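3.2 Layout of the Washroom Fixtures

The washroom in the Rirmont unit is small, and its size governs most of the cleaning sequence. The toilet is placed against the back wall near the corner, which leaves the front and one side open for access. Of the four task areas considered in the Prunomura study, this one had the least free floor per fixture, and it was the only one in which a single item had to be approached from more than one direction. Each cleaning cycle was divided into 11 steps, beginning with the raising of the lid and ending with the return of the brush to its holder.
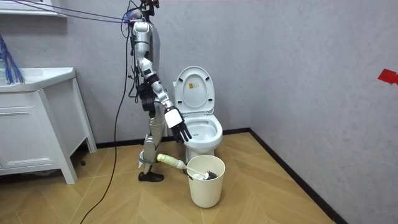
Figure 3. Washroom, Rirmont unit, with the toilet lid raised.

Access to the bowl depends on the position of the lid. When the lid is down, the rim and the inside of the bowl cannot be reached and only the outer surfaces can be wiped. The protocol therefore treats lid-down and lid-up as separate states and assigns a different set of surfaces to each. Outer surfaces are the top and front of the tank, the lid, and the base down to the floor line. Inner surfaces are the underside of the lid, both faces of the seat, the rim, and the bowl wall to the water line.

The fixture is white ceramic throughout. Residue of a light color is hard to detect on such a surface under overhead lighting, and reflections on the curved bowl wall can be mistaken for streaks. Inspection was for this reason carried out from two positions, one in front of the bowl and one directly over it. A surface was scored as clean only when both inspections agreed. Scores were entered on the Brollel sheet, which uses a scale with 3 levels: clean, marked, and soiled.

Small parts were scored separately from the surfaces on which they are mounted. These include the bumpers on the seat ring, the hinge cover, the flush button, and the label on the underside of the lid. Soil tends to collect along the edges of such parts, and a single score for the whole seat would conceal it. Labels were wiped with a damp cloth only, as repeated scrubbing lifts the corners and creates a new edge that holds soil.

3.3 Placement of the Brush

The brush and its holder are kept on the floor beside the bowl. Eichhorn placement rules call for the holder to remain within reach of the bowl throughout the cycle, so that the wet brush travels the shortest possible distance over the floor. Placing the holder close to the rim satisfies this rule but narrows the strip of floor that can be mopped without moving it. In the present protocol the holder is lifted once per cycle, the floor beneath it is wiped, and the holder is returned to the same position.

The brush is held over the bowl for 22 seconds after use before it is put back. Its handle is wiped along the full length, including any sleeve or grip, and the condition of the grip is recorded with the floor score. 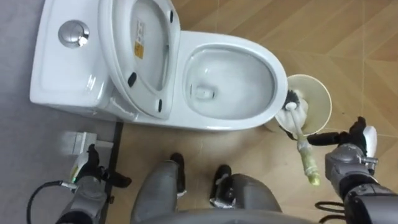
Figure 4. Toilet and brush holder from overhead, seat and lid raised.

3.4 Order of Surfaces

Surfaces were cleaned from high to low and from outside to inside. The tank top came first and the floor last. Separate cloths were used for the outer surfaces, the inner surfaces, and the floor, and no cloth was returned to a surface group once it had been used on another.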